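Trimatbridge Gear Club

The Trimatbridge Gear Club is a student robotics club at Trimatbridge College, best known for the Prutard, a yearly contest in two-arm assembly. Founded by Gavin Skinner, then a technician in the engineering block. Open to all students of the college, no fee, no previous experience asked for.

History

The club began as an evening class in basic wiring and grew out of it after two terms. Early members built line followers and a sorting belt, the belt was given up when its motor burned out. Skinner moved the club over to arms after a visit to Ciritz, a parts supplier in the same town, which sold the college a pair of used ones at a low price. The total came to £1,930, paid partly from a cake sale and partly by the student union.

Ye-rin Seo joined as a first-year and became club captain the following February. She wrote most of the present rule book and the control program, called Chiu, which is still in use. Chiu has been rewritten twice. The second rewrite dropped support for the old joysticks, a decision that was unpopular with older members and led to a short-lived rival group. 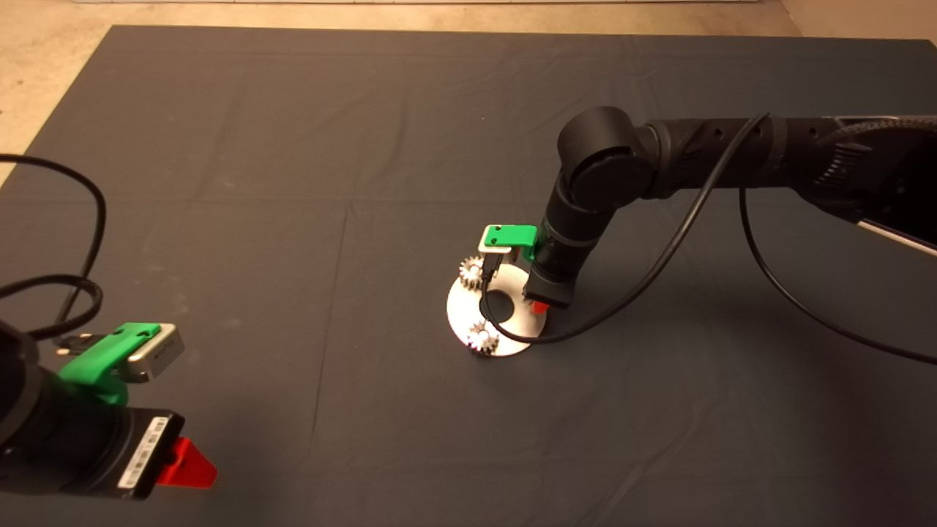
The Prutard is run on one task each year, set by the previous year's winners. Gears have been the most common choice, other years have used pegs, bottle tops and (once) dominoes. In the gear task a team works with two arms over a plain cloth, and small metal spur gears have to be moved on or off a flat disk with a hole in its centre. Dark grey cloth and a white disk are the usual pairing, teams may ask for a different cloth but few do. Each wrist carries a small camera on a bright green bracket, and the fingers of the grippers are red. Cables are left to the teams. A cable lying across the disk is allowed under the rules so long as no gear is pushed by it, and referees have been critcised for being uneven on this point.

Rules and scoring

A run lasts 16 minutes. Touching a gear by hand ends the run. Gears dropped on the cloth may be picked up again by either arm, at a small loss of points. Passing a gear from one arm to the other in mid-air scores double, though most teams avoid it. The highest score so far is 1,018, set by Seo's own team on 9 December 2018 and not beaten since. An appeal over the timing of that run was turned down.

Teams have up to four members, one of whom must be in their first year. Nine teams took part in the most recent contest, the largest entry to date.

Teaching

Outside the contest the club runs a beginners course in the autumn term. Covers wiring, safe stopping, camera set-up and simple Chiu scripts. Members who finish it may book the arms on there own. The course notes are free to copy and have been used by two local schools.

See also

Ciritz
Chiu (control program)
List of student clubs at Trimatbridge College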